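Zasitz

Zasitz是一套面向箱内物体操作的机器人规划与控制软件，用于在带侧壁的浅料箱中对刚性物体执行抓取、推移、翻正和重新摆放。软件由Jinaston机器人软件实验室开发，主要设计者为Cameron Buchanan。核心部分以C++编写，任务描述层和离线工具以Python编写。Zasitz的研究重点是箱壁约束下的动作选择，即目标物体靠近箱壁或与其他物体相邻时，规划器如何在直接抓取与预备性接触动作之间作出选择。

Zasitz不包含机器人驱动程序。它通过一个称为Zulu的实时通信层与机械臂控制柜交换关节指令和状态，通过文件形式的场景记录与感知模块连接。感知模块Tatesau原属另一个代码库，后并入Zasitz的发行包，但仍可单独编译。

历史

Zasitz的前身是Jinaston内部的一组抓取脚本。这些脚本以固定高度的垂直下探为唯一动作，物体姿态由标定板坐标系下的平面位置和偏航角表示。物体倚靠侧壁或搭在相邻物体上时，其长轴与箱底不再平行，平面表示无法描述这一情况，手指往往在闭合前就与物体上缘接触。Buchanan在一份内部备忘录中将这类失败归入“俯仰缺失”，并提出以完整的六自由度位姿和显式的接触状态取代原有表示。

第一个独立版本只包含场景表示和抓取生成器，轨迹仍由控制柜自带的点到点运动指令完成。此后加入了Zulu通信层，轨迹插补由此转移到上位机。任务层最后完成，最初采用有限状态机，后改为行为树。有限状态机的配置格式在当前版本中仍可读取，启动时由转换工具生成等价的行为树，并在日志中给出弃用警告。

Tatesau并入之前，物体位姿由操作员在点云查看器中手工对齐。手工对齐的功能保留至今，用于制作评测用的参考位姿。

系统结构

Zasitz由四个进程组成：感知、规划、执行和监督。进程之间以共享内存传递点云和占据栅格，以消息队列传递其余数据。每条消息带有单调时钟时间戳和场景版本号。规划进程输出的动作序列引用其所依据的场景版本号，执行进程在版本号落后时拒绝该序列并请求重新规划。

监督进程不参与计算，其职责限于检查其余进程的心跳、记录状态转移和在超时后请求受控停止。安全功能由控制柜及其外围安全回路承担，Zasitz的文档明确将自身列为非安全相关软件。

配置分为单元配置和任务配置两类。单元配置描述机械臂型号、工具几何、料箱几何、相机外参和禁入区域，任务配置描述物体模型、目标条件和行为树。同一任务配置可以与不同的单元配置组合使用，前提是工具的手指开度能够覆盖物体的最短边。

场景表示

料箱由底面和若干倾斜侧壁组成，各侧壁可以有不同的高度和倾角。侧壁以凸多面体表示，壁面外侧设有厚度参数。该参数大于实际板厚，目的在于避免离散碰撞检测在两个采样点之间穿过薄板。箱底的孔和紧固件不进入碰撞模型，但可在感知配置中登记为掩膜，以排除孔缘产生的错误边缘。

物体以网格模型和位姿分布表示。对于矩形块一类具有对称性的物体，位姿先按对称群归并，再计算不确定度。如果不归并，绕长轴翻转半周所得到的等价位姿会被当作两个假设，协方差随之被高估。

场景中每个物体另附一个接触状态，取值包括平放、倚壁、叠压、被夹持和未知。接触状态由几何推断得出：先计算物体最低点与箱底的距离，再检查物体表面与侧壁、其他物体表面之间的最近距离。状态为未知的物体不作为抓取目标，但仍作为障碍物参与碰撞检测。
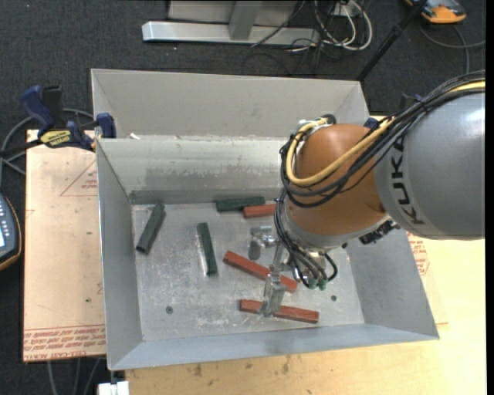
图1　浅金属料箱内的六个矩形木块，三个深绿色，三个橙红色。夹爪的金属手指压在前侧橙红色木块的中部。

夹爪周围的线缆和气管难以用刚体模型描述。Zasitz将其近似为附着在腕部连杆上的若干胶囊体，胶囊体半径在单元配置中给出。近似偏于保守，因而在高侧壁一侧会使一部分可行的抓取位姿被舍弃。文档建议在调试阶段逐个缩小胶囊体，并以低速空行程验证。

感知模块Tatesau

Tatesau从深度图或点云中估计物体位姿，处理过程分为箱体扣除、实例分割、粗配准和精配准四个步骤。

箱体扣除依据单元配置中的料箱几何进行。由于金属底面存在镜面反射，深度图在高光处常有空洞或飞点，Tatesau不直接以固定阈值删除底面附近的点，转而对底面拟合一个带鲁棒核的平面，并将残差分布用作后续步骤的噪声模型。底面的划痕和污渍只影响彩色图像，对几何步骤没有直接作用，但会影响以颜色为线索的分割。

实例分割可选用颜色聚类或神经网络。颜色聚类在色相和饱和度平面上进行，适用于物体颜色种类较少且与箱体差别明显的情况。高光沿物体棱边形成的亮带在聚类中容易被判为背景，使一个物体分裂为两段。Tatesau在聚类之后加入共面合并，将法向一致且间距小于物体短边的碎片重新归为一个实例。

粗配准从物体的对称轴出发生成初始假设，精配准采用点到面的迭代最近点方法。精配准结束后，Tatesau输出位姿、协方差和可见率。可见率定义为观测点覆盖的模型表面与该视角下理论可见表面之比。机械臂位于料箱上方时，连杆和线缆会遮挡一部分箱底，对应物体的可见率下降。规划器不丢弃这些物体，而是沿用上一场景版本中的位姿，并按时间放大其协方差。

机械臂自身的点云通过运动学模型渲染后扣除。渲染所用的关节角取自图像曝光时刻，由Zulu的状态缓冲区插值得到。

规划

抓取生成

抓取候选由物体的相对面对生成。对矩形块而言，候选集中在两组侧面上，沿长轴等距采样，并在竖直方向和若干倾斜方向上展开。默认配置下，每个物体最多保留300个候选。候选依次经过开度检查、手指与箱底的间隙检查、手指与箱壁的碰撞检查和逆运动学检查，顺序按计算代价由低到高排列。

通过检查的候选以加权代价排序。代价项包括手指接触面积、接触点到质心的距离、腕部关节与限位的距离、夹持后提升路径上的最小间隙，以及位姿不确定度在闭合方向上的投影。最后一项对细长物体影响较大：偏航误差在物体端部引起的横向偏移大于中部，因此在其他条件相同时，规划器倾向于选取中部候选。

预备动作

当某一目标没有可行的抓取候选时，规划器考虑预备动作。预备动作有四种：沿箱底推移、离壁拨动、压端翻正和移除遮挡物。前三种属于非抓握操作，以准静态推动模型预测结果。模型假定接触面压力均匀分布，摩擦系数取区间而非单值，预测结果是一个位姿集合。若该集合中的任一位姿会使物体碰到相邻物体，动作的代价按惩罚系数提高，但不被禁止。

离壁拨动用于长边贴合侧壁根部的物体。侧壁向外倾斜，物体上缘与壁面之间留有楔形空隙，闭合的手指可以沿壁面下探进入空隙，再向箱内平移。空隙宽度取决于侧壁倾角和物体高度，低于手指厚度时此动作不可用，规划器改为从物体端部施加转动。

压端翻正用于一端搭起的物体。手指在高端上方缓慢下压，由力阈值判断接触，此后改为阻抗控制。由于结果对支承点位置敏感，执行后必须重新感知，规划器不会在压端翻正之后直接连接抓取。

顺序搜索

多物体任务以目标条件描述，例如指定物体的最终位置、朝向或所属料箱。搜索在抽象状态图上进行，节点为各物体接触状态和区域的组合，边为动作类型。几何可行性采用惰性检查，只有进入当前最优序列的边才调用碰撞检测和逆运动学。失败的边被记录原因并提高代价，搜索随后继续。若在时限内未得到完整序列，规划器返回已验证的最长前缀，执行完毕后重新感知和规划。

轨迹生成

自由空间运动由双向采样规划得到初始路径，经捷径平滑后进行时间参数化。进入料箱边缘所在平面以下的运动使用笛卡尔直线段，下探方向与抓取位姿的接近方向一致。两类路径的连接点位于箱口上方，高度由腕部线缆胶囊体的最低点决定。对于后壁高于其余侧壁的料箱，连接点高度按后壁单独计算，仅在腕部投影越过后壁时生效。

并排放置的料箱在单元配置中以各自的坐标系登记，相邻壁视为一个合并的障碍物。跨箱搬运时，规划器检查被夹持物体与合并壁之间的扫掠体积，物体的朝向可以在越过壁面之前调整，以减小所需提升高度。

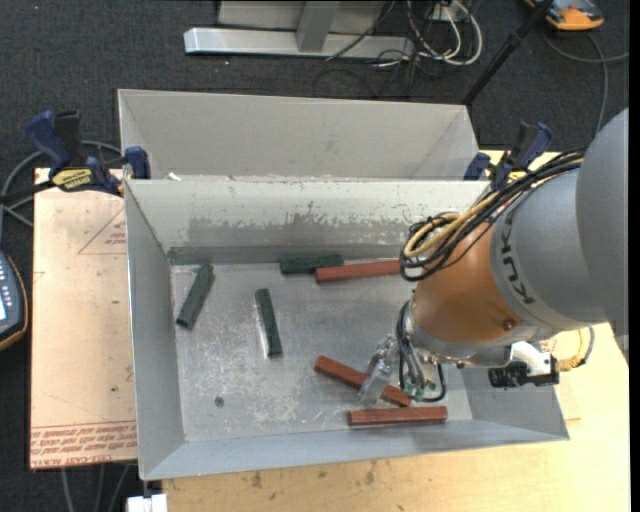 图2　夹爪的方形银色指块位于斜置的红褐色块体上方。前方料箱内有三个深绿色块和三个红褐色块，后方为另一个空料箱。

控制与Zulu通信层

Zulu在上位机与控制柜之间建立周期性数据交换。上位机端运行于带实时补丁的操作系统，通信线程绑定到独立处理器核心，不进行动态内存分配。每个周期内，Zulu读取关节位置和外力矩估计，写入下一周期的关节目标，并将两者存入环形缓冲区。连续丢包超过上限时，Zulu沿当前速度方向执行限加加速度的减速，随后关闭会话。

控制模式分为位置模式、阻抗模式和守护运动三种。守护运动指带有终止条件的低速直线运动，终止条件可以是力阈值、位移上限或超时，三者以先到者为准。手指下探至物体或箱底时均使用守护运动。力信号在使用前扣除工具重力和线缆引起的偏置，偏置在每次下探开始之前于箱口上方重新采样。线缆弯曲产生的力随腕部姿态变化，单次标定不足以覆盖整个工作空间。

夹爪接口只定义打开、闭合、停止和状态查询四个调用。气动夹爪通常不提供连续的开度反馈，Zasitz允许以端位信号或压力开关代替，此时夹持成功与否以提升后的力信号和下一次感知结果共同判定。

在阻抗模式下切换刚度需要保持指令位置与实测位置的偏差连续。早期版本直接替换刚度矩阵，在手指与物体接触时会造成指令力跳变。当前版本在切换前先将指令位置移至等效平衡点，再对刚度进行插值。

工具

zs-replay用于回放运行记录。记录文件包含场景版本、动作序列、Zulu缓冲区和行为树状态，可在没有机械臂的情况下逐步重现规划过程。由于采样规划使用的随机种子也写入记录，相同版本的软件应得到逐位一致的路径；编译器或数学库不同时，一致性不作保证。

zs-cell用于编辑单元配置，提供料箱几何的参数化模板，参数包括底面长宽、各侧壁高度、倾角和翻边宽度。料箱相对机械臂基座的位姿通过接触法或相机法标定。接触法以闭合的手指触碰三个不共线的底面点和两条底边，随后求解刚体变换。料箱由夹具固定时，文档要求将夹具一并登记为障碍物，并在每次重新夹紧后检查标定残差。

zs-lint对任务配置进行静态检查，现有17条规则。检查范围包括未定义的物体名称、无法到达的行为树分支、缺少超时的守护运动，以及在压端翻正之后未安排感知的序列。最后一类错误虽会在运行时被规划器拦截，但静态检查能够给出所在行号。

测试

回归测试集由合成场景和记录场景组成，共535个场景。合成场景通过物理仿真将物体投入料箱后取静止状态得到，记录场景来自实际单元的运行记录。每个场景附有参考位姿和人工标注的接触状态。合并代码前，规划器须在全部场景上运行，任一场景由可解变为不可解时，合并被阻止，直至提交者给出说明或修正。

其中41个场景单独列为壁角组，特点是至少一个物体同时靠近两面侧壁，或其一端倚在壁面上。该组不设通过率门槛，只记录各版本所选择的预备动作类型及序列长度，用以观察代价函数调整的副作用。

仿真与实机之间的主要差异来自摩擦和侧壁变形。薄金属侧壁受到推力时发生弹性弯曲，撤力后回弹可能使物体移动，而仿真中的侧壁为刚体。Zasitz对此的处理是在离壁拨动结束时先沿箱底保持一段时间，再抬起手指。

局限

Zasitz假定物体为已知几何的刚体，不支持袋装物、柔性件或透明件。位姿分布以单峰高斯近似，物体大部分被遮挡时实际分布可能为多峰，精配准会收敛到其中之一而不给出提示。可见率阈值可减少此类情况，但会同时增加重新感知的次数。

料箱几何须事先给定。软件不检测料箱在运行过程中的位移，仅在守护运动的接触高度与模型相差过大时报告异常。占据栅格不覆盖料箱以外的地面和线缆，这些区域依靠单元配置中的禁入体积处理。

准静态模型不适用于快速推移。推移速度上限写在动作库中，任务配置只能降低该值。多臂协同不在支持范围内，两台机械臂共用一个料箱时，须由外部程序保证互斥访问。

行为树节点的重试次数在各层独立计算，嵌套较深时实际重试次数为各层上限的乘积。自动展开并报告总次数的功能已列入zs-lint的待办事项，尚未实现。

参见

箱内拾取
六自由度位姿估计
非抓握操作
行为树
阻抗控制
任务与运动规划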